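Home and repairs > Utility rooms and storage

Black ribbed hoses: how to clean between the ribs and keep them in a tidy curve?

Asked by Nisha Shakya, 2013-08-10

Good evening to all. In spring we moved to a house in Sokcombe and I am now putting in order the small utility room behind the kitchen. The shelves are finished and the floor is painted, but there is one corner which I do not like to touch. The former owner left there a collection of hoses and pipe pieces, and he left no paper about them. I have already asked the agency and they have no paper either. 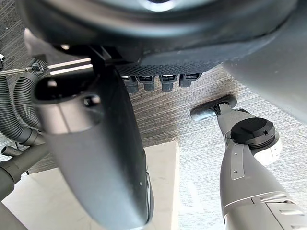 Cleaning is my first question. The dust in this house is very fine, it comes from the plaster work upstairs, and it sits in every groove. With a flat surface I know what to do, but with the two black hoses on the left side, the corrugated ones which go down in a curve beside each other, a cloth only goes over the tops of the ribs. I tried an old toothbrush on a similar hose in the garage and after 14 minutes I had cleaned a piece as long as my hand. Is there a quicker way which does not harm them? I do not know if they are rubber or plastic.

My second question is about the curve. I would like to put a low cupboard in this corner, 84 cm high, and for this I would need to move the hoses nearer to the wall. How tight can such a hose be bent before it is damaged? In the shop in Lernby the man told me "as tight as it likes to go", but I am not sure what I should understand from this.
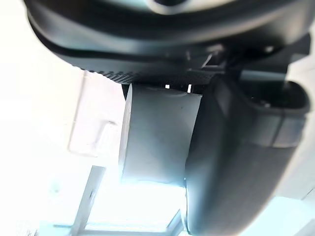
The cupboard can also be a narrower one, if it is necessary. I have seen a model which would leave a free hand's width at the side, but it costs more and the doors open to the wrong direction for me. I would prefer to solve it with the hoses if it is possible. I am able to use a screwdriver and a spanner, but I have never done any pipe work, and I would call somebody for that.

Thank you in advance for your advice.

2 answers

Answer by Dinesh Grewal (accepted)

I had to clean many such hoses when I was working in a laundry in Stadau, so I can answer the first part with some confidence.

Please start dry. Use the vacuum cleaner with the soft round brush and go along the hose first, then around it. Most of the fine dust will leave in this way. If you begin with water, plaster dust becomes a paste and then it stays in the grooves for ever. After the vacuum cleaner, take an old cotton sock, make it a little damp with warm water and one drop of washing-up liquid, and put it around the hose like a sleeve. Now turn it slowly to one side and to the other side while you press with the fingers. The cotton goes between the ribs. For what remains, a paint brush with short hair is much better than a toothbrush. I cut mine to 2 cm.

No bleach, no white spirit, nothing with sand in it. If you do not know the material, test your cleaner on a place at the back and wait until the next day. When it becomes sticky or the cloth becomes black, stop and use only water.

For the bending I am less sure, because there are hoses which look alike and are made very differently. The rule which I was taught is that the inside of the curve should be at least 4 times as wide as the hose is thick. It is better to look at the ribs. On the inner side of the curve they come closer together, and this is normal. If they touch each other, or if the round shape becomes oval, it is already too much. Also do not use cable ties pulled hard. A wide strap with Velcro, a bit loose, holds it well and you can open it again.

But before you move anything, find out what each hose is connected to at both ends and write it on a piece of tape. A hose that nobody uses can be taken away completely, and then your cupboard has its place.

Comment by Nisha Shakya: Thank you very much, the sock works very well! I have done the garage hose completely and it took less time than drinking my tea. I will make the labels before I decide for the cupboard.

Comment by Pushpa Vishwakarma: With us the damp sock left white lines after drying. A second wiping with clean water removed them.

Answer by Ntombi Visser

Buy the narrow cupboard. My brother-in-law moved a hose for a cupboard in our old flat and in September we had the whole cupboard out again. You can change the side of the doors on many of them, look inside for the second row of holes.

Also I see in the first photo a thin metal rod with a hexagonal nut on the end. Do not use it for hanging or tying the hoses, and please do not turn the nut only to see what happens. The same for the short grey pipe end under the hoses. I would ask a plumber to look at both on the same visit when he comes for something else.

Comment by Nisha Shakya: I will not turn it. I looked for the second row of holes, and the model in the shop does not have it. I will ask if they can order another one.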